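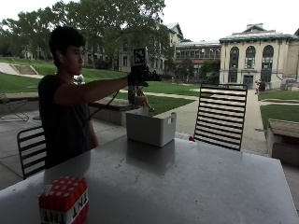
Rockpool and estuary life > Moon snail collars or rubbish?

September 2026

vaher_flats
Found 4 rubbery grey rings on the sandflat at low tide, each shaped like a collar with a gap in it. My neighbour reckons they're bits of old plumbing. They crumble if you bend them.

Godelieve Nijs
Moon snail egg collars. The female glues sand and mucus around her foot and the eggs sit inside the layer. Leave them where they are, please. Moving them above the tide line kills the lot.

trutitz2
Agree on the ID, not on the rest. Crumbly ones have usually hatched. I see no harm in taking one home for the kids.

Godelieve Nijs
Some have, some haven't, and you can't tell by colour. I watched one in May that looked finished and still had live eggs under the microscope at 200x. 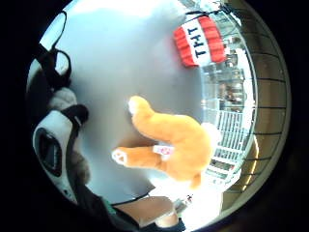 fostine
Egg collars get picked up because people don't know an animal made them. I run a kids' table at our library and bring shells only, no collars. A plush animal holds the little ones' attention well enough. The orange cat with the pink pads on its paw is good for explaining what a foot is, and then I tell them a snail has just the one – and it ploughs through sand with it.

trutitz2
Fair enough, but a hatched collar falls apart in a week anyway.

nidon297
Depends on the beach. Ours last longer in the sheltered channel. I'd still leave them.

vaher_flats
Thanks all. Left them there. Will check again on the next low.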